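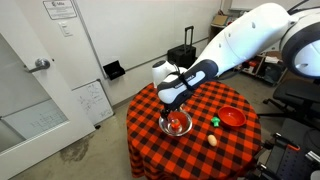 Tips for comparing grippers on kitchen objects (without losing your mind or your eggs)

I've been swapping grippers on and off the same arm since January, and people keep writing in to ask how I decide which one stays on. So I've put my notes in one place. They're for anybody with an arm, a table and a pile of kitchen stuff, and they lean heavily toward small shops like ours, where the person running the test is also the person who has to find the hex key.

Pick your objects before you pick your gripper. I did it backwards the first time, and of course I ended up choosing things my favorite gripper was good at! Now I want something round that rolls, something lumpy with a stem, an egg shape, and at least one bowl. A shiny little tomato and a knob of broccoli will teach you more in a morning than a whole box of wooden blocks.

Use play food for the long runs. Real eggs are for the last day, when you already know your closing force. Jerome Baluyot went straight to real ones with the Leclerc fingers and spent his lunch break with a roll of paper towels. Weigh your play egg, too. If it's much lighter than the real thing, a weak grip will look better than it is.

Put a tablecloth down. I like a checkered one because it gives you a free grid. You can write "tomato two squares left of the egg" in your log and set it up the same way next week. The cloth also stops round things from wandering off. It does bunch up if the fingertips drag, so smooth it between tries, and clip it under the table if yours slides.

Shiny metal bowls are worth the trouble. They pick up the color of whatever is under them, so with a red cloth you get red on the inside of the bowl, and a red tomato in there is a really nice hard case for your camera. If your detector only works with the dull bowl, you want to find that out early. I keep a shiny metal one and a glossy red one and switch off.

Test the rim as well as the middle. Picking something out of the center of a bowl is mostly a question of finger length. Coming down near the rim tells you how fat the gripper body is, and whether the knuckles hit before the tips get anywhere useful. The Jarwood pair looked great on the open table and then couldn't get down inside the bowl without leaning on the edge. I'd have bought a second set if I hadn't checked.

Strap the cable to the forearm, and leave slack at the wrist. Turn the wrist through its full range by hand or at a crawl before you strap anything for good. Hedvig Engebretsen taught me to put the strap on the straight part of the link and keep it well clear of the joint, and I haven't yanked a connector since.

Go slow when you change fingertips. New tips mean a new tool length, even when the box says they're the same. I touch off on a folded dish towel at 2 percent speed before I let it anywhere near the bowl. Muammer Karaca says I'm fussy. Muammer also has a dent in his table.

Run more tries than you feel like running. I did 80 per gripper and thought I had a winner, then kept going until the whole log hit 422 and the order flipped. The soft Weren tips had been lucky with the egg. They're still my pick for the tomato, though — nothing else let go of it so cleanly over the bowl.

Write down how it failed, and do it right then. "Missed" is no use to you a month later. I use slipped, squeezed out, hit rim, pushed it away, and weird. Weird gets a sentence. (Half of my weird ones were the broccoli stem catching between the fingers.)

Don't change the camera and the gripper on the same day. I know, I know, you've got the mount off anyway. Jhun Javier and I lost most of an afternoon blaming the fingers for a bad calibration.

Wipe the pads with a damp cloth and let them dry before each batch. Rubber gets slick from lint faster than you'd think, and a tablecloth is nothing but lint.

I still haven't tried suction cups on the broccoli. Orvokki Leinonen swears by the little bellows kind and has promised to mail me a couple, so I'll add them to the page once they've had their turn.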